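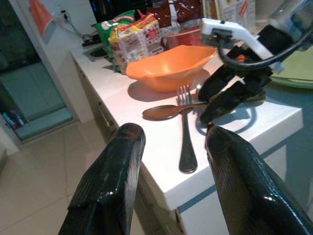

Minutes, Paucar Street Supper Club, November planning meeting
12 November 2025, upstairs at Kita

**Taking notes:** me, Hidayah Ngui, again, so blame me for the spelling.

We started late, once the coffee had made it up the stairs, and went straight to the soup night. I'll say now that I wrote most of this on the back of the agenda and typed it up afterward, so if I've put words in your mouth, send me a note before the next meeting and I'll fix it.

**Last month's minutes**

Approved with one change. I had written that the bread was "donated by Vusis." It was sold to us at half price, and Vusis would like that on the record, fair enough.

**Soup night: how big is it?**

Long talk. Last year we planned for 200 bowls and ran out before the second group had even sat down, and I still get asked about it at the post office. This year we agreed on 300 bowls, served in two sittings, with tickets sold for each sitting so people can't all show up at the same minute. There was a push from the window end of the table for three sittings. I was against it (I like to be in bed before midnight!) and so was nearly everyone who washed up last time. It went to a show of hands and two sittings won easily.

We're doing 4 soups: the squash, the lentil, a chicken and rice, and one still to be decided. Mushroom was suggested, and so was beet. I wrote down "strong feelings about beet" and I think that covers it. Whoever wants to cook the fourth one should bring a small pot of it next time and we'll taste and choose.
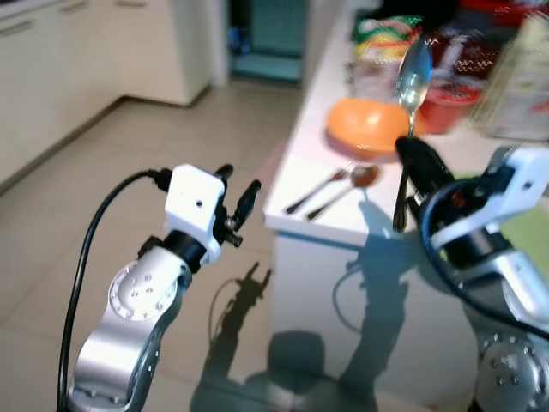
The lentil is staying vegan, and this time the label will say so in big letters on both sides of the pot. Last year the card fell behind the ladle stand and I spent the whole evening answering the same question. We'll also list the allergens on one big sheet by the door as well as on the table. I'm making the sheet. Recipes have to reach me a week ahead, and that means the real recipe, with the butter in it if there's butter in it.

**Money**

We have $800 set aside for food and hall rent together. The hall wants a deposit up front, and we agreed to pay it this week. Clirneo has offered to lend us the big warming pots for free as long as they go back clean — I said yes on the spot and then remembered I should have asked all of you. All of you said yes too, so that's fine. Ticket price stays where it was. I'd have gone up a dollar, but I was outvoted and I'm over it.

**Tables and dishes**
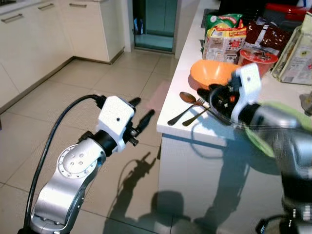
Paper bowls or real ones came up, as it does every year. Paper means no washing up, and real means the soup stays hot and the evening feels like a supper. We're going with real bowls for both sittings, plus a side plate each for the bread. My vote is for green plates like the one at the counter's edge in the photo, as the white ones vanish into a white tablecloth and somebody always sets a glass half on top of one. The hall only has plain white in the cupboard, so if you've got any color at home that you don't mind lending, put masking tape with your name on the bottom. We're short of spoons too. I'll ask the church before we buy any.

Washing up will be done between sittings as well as at the end. We have a gap of 30 minutes, and it'll be tight, so please don't all wander off to chat with the first group while they find their coats. I do it too, I know.

**Music**

The fiddle group can come for the first sitting only. For the second we'll use the hall speaker and a playlist. Send me songs. No holiday songs yet, please, it's November!

**Who's doing what**

- Hall deposit and keys: me
- Allergen sheet and pot labels: me
- Picking up the pots from Clirneo: still open, needs a car with a big trunk
- Bread order with Vusis: the bread people, same as last year
- Tickets: on sale at Kita's front counter as soon as they're printed

**Anything else**

The lost scarf from the fall picnic is still in my hall closet. It's gray and quite nice, and if it isn't claimed by soup night it goes in the raffle.

Next meeting is same room, same time, with the fourth soup. Bring your own mug.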